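How Does a Robot Learn to Wipe a Table?

You can wipe a table without thinking. A robot can not do this on its first day. Somebody must show it.

At our workshop in Brirkumville, the teacher is Yoon-hee Han. She moves two control handles, and the robot's arms copy her hands. We call this remote control teaching. 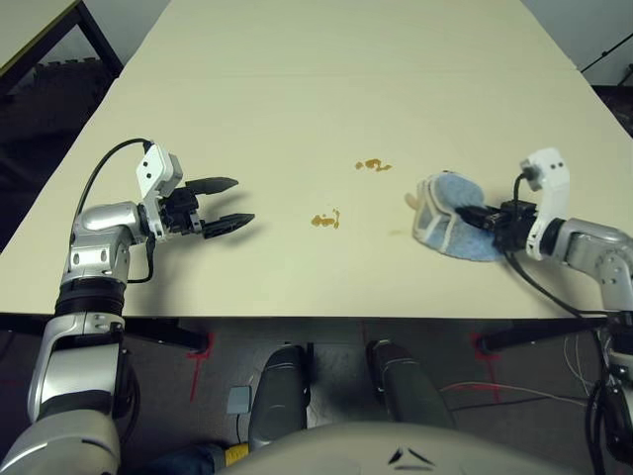 Yoon-hee's first rule is to go slowly. The robot saves every small movement, also the bad ones! One gripper holds the cloth, and the other stays open and empty. Before she wipes, she must look where the orange-brown stains are -- the robot has cameras near its grippers, so it saves pictures too.

One lesson is not enough. For this task we want 500 lessons, and in September we had 206. The stains should be in a new place often, so that the robot learns to search for them.

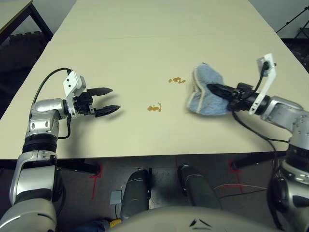 Try it at home

Close your eyes and let a friend guide your hand to wipe a table. Then do it alone. What did your hand remember?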